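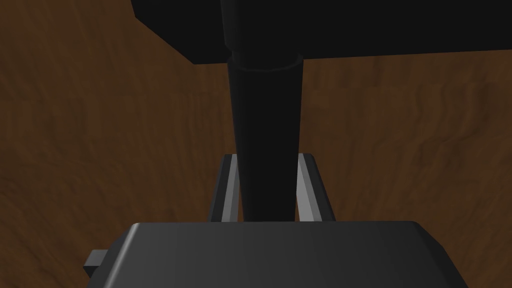 A simulated gripper with its fingers either side of a tapered furniture leg, in Clumivel.

Gwenllian Hughes has put together more tables than anyone I know, and hardly any of them were real. Her favourite is a little black one. She has run it through Clumivel, the simulator her team at Grurico looks after, 3000 times since October, and she still leans toward the monitor when the fingers come up around the leg.

The trouble is the taper, she tells me, over a very milky tea. A leg that narrows toward the end gives flat fingers very little to hold, so the planner (they call it Penry, after a dog) has to choose how far up to grip before anything turns. It used to choose badly — 1090 of the early runs ended with the leg skating off across the tabletop.

Cledwyn Maddocks rewrote the contact model over the summer holidays, grumbling cheerfully the whole way, and now Penry scores 70 possible grips before it settles on one.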